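Filed under: Home & Workshop / Glues, Tapes & Finishes

Most of the Glue Advice You Have Read Is Wrong, or at Least Lazy

I have been fixing chairs, drawer fronts, picture frames and cracked mugs for 18 years, and I have a low opinion of glue advice. A good share of it was written by people repeating a label. The rest comes from people who did a thing once, had it hold, and decided it was a rule. I don't claim to be above that myself, so where I have only tried something once or twice I'll say so.

Start with clamping. You will be told to crank the clamps down as hard as you can. On a tight-fitting joint with plain yellow wood glue, I snug the clamps until I see a thin, even line of squeeze-out and then stop. Going harder after that has bent more of my work out of square than I care to remember. If the joint needs brute force to close, the joint doesn't fit, and the clamp is hiding that from you until the day it lets go.

Then there is the matter of how long. Labels like to promise that you can take the clamps off in 30 minutes. Maybe, in a warm room, on a small piece that carries no load. I leave a chair rung overnight and don't let anybody sit on it until the next evening. In January, in my garage, I wouldn't even try it. Yellow glue that gets too cold dries chalky and weak, and it looks fine right up until it fails. Bring the parts into the house the night before, the glue too.

I bought a bottle of something called Bovumon last winter that claimed to bond wood, metal, glass, leather and "most plastics." Any time a label says most plastics, look at the back, where the small print lists the ones it won't stick to. In this case the list took in just about every plastic I own. It did a decent job on a leather strap. So would the cheap contact cement already sitting on my shelf, at a third of the price.

Superglue deserves its own complaint. People use far too much of it. One small drop, spread thin, pressed together and held still. A puddle will stay wet in the middle for ages and leave a white haze on everything nearby. The baking soda trick, where you sprinkle soda on superglue to fill a gap, does work, and I was annoyed to find that out after years of making fun of it. It sets hard almost at once and gets hot doing it, so keep your fingers away and open a window. I would not trust it on anything you drink from or sit on.

Cover the table before you open anything. I've tried the silicone mats and the fancy nonstick sheets (Prinico sells one that rolls up in a tube, and it never did lie flat again). Plain paper does the job. Overlap the sheets, tape them down, and throw out the whole mess when it gets too crusty to work on. Wax paper goes directly under the joint itself, where the drips land, and nowhere else, because it's slippery and your work will skate all over the place.
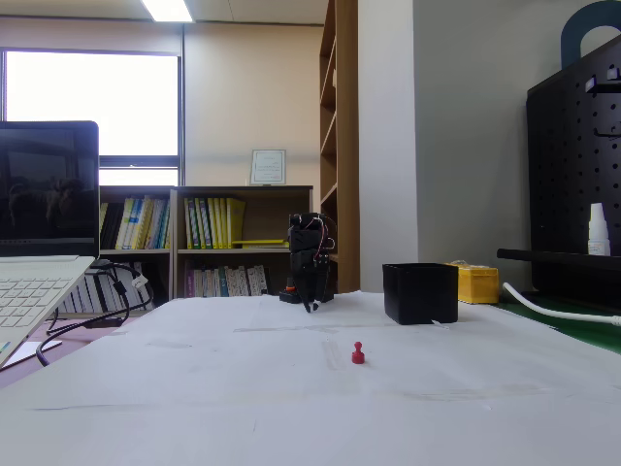 Newspaper is the one paper I'd avoid. The ink comes off on pale wood when it gets damp, and sanding it out of maple is a miserable way to spend an evening. Brown packing paper is all right. Freezer paper, shiny side up, is the best of the lot if you already have a roll in the kitchen, but I wouldn't make a trip to the store for it.

About wiping up squeeze-out with a wet rag: this is the tip I hear most and like least. On bare wood that is going to be stained, a wet rag thins the glue and pushes it down into the grain, and you get a pale smear that shows up only after the stain goes on. Wait 15 minutes or so past the point where you itch to touch it, until the bead has gone rubbery, then lift it off with a plastic putty knife or an old gift card. Inside a drawer where you'll never see it, leave it alone. On a piece that's already varnished, fine, use the rag.

Two-part epoxy comes in those double syringes that are supposed to push out equal amounts. Mine never do. One side always gets a head start. I squirt out the first little bit onto scrap and toss it, then squeeze what I need onto a jar lid and compare the 2 puddles before I mix. Stir longer than seems reasonable, and scrape the edges in. If it's still tacky the next day, more waiting isn't going to help much. It was mixed wrong, and you'll have to scrape it off and do it over.

Hot glue is for crafts. I know someone is going to write in about the lampshade they fixed with hot glue ten years ago. Good for the lampshade.

As for storage, I've heard that superglue keeps forever in the refrigerator. An unopened tube probably lasts longer in there. An opened one goes hard for me either way, and if you take it out cold and open it right off, moisture gets in and makes it worse. Keep it well away from food in any case. These days I buy the tiny single-use tubes and quit worrying about it. They cost more per drop, but I was throwing away most of every big bottle.

Wood glue should be thinned with water when it gets stringy, according to a Randach leaflet I picked up in June. I tried it on two scraps of pine, let them dry overnight, and snapped them apart with my hands. Fresh glue on the same board tore the wood before the joint gave. Write the month you opened the bottle on the cap with a marker, and when it smells sour or pours in ropes, get a new one.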